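Search this site Go

Two grippers, one bench
June – by the hardware desk

Handhelds first. We had the Gronden pair and the Dratov pair for a month, same tasks, same operators. Gronden is lighter in the wrist and closes flatter. Dratov squeezes harder – too hard for stems. Over 3000 grasps logged, nearly 55 hours of it. Tracking held up on both untill the markers turned away from the camera, then the Dratov drifted.

Price? Close enough not to matter. Spare fingers do matter. Gronden ships 2 sets, Dratov one. Software is Jemon either way, and it still takes 13 clicks to start a session.

Soft items next – flowers, sponge, anything that gives.

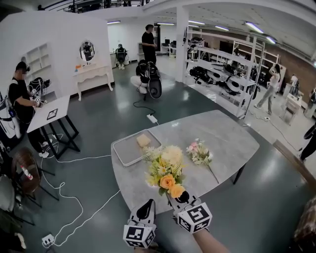

Marker cubes in view, bouquet in the middle of the table, sponge-like block in its tray.

Our pick: Gronden, by a bit.

Comments

No Říha in the test? Odd choice.

13 clicks is generous, I get more

What about left handers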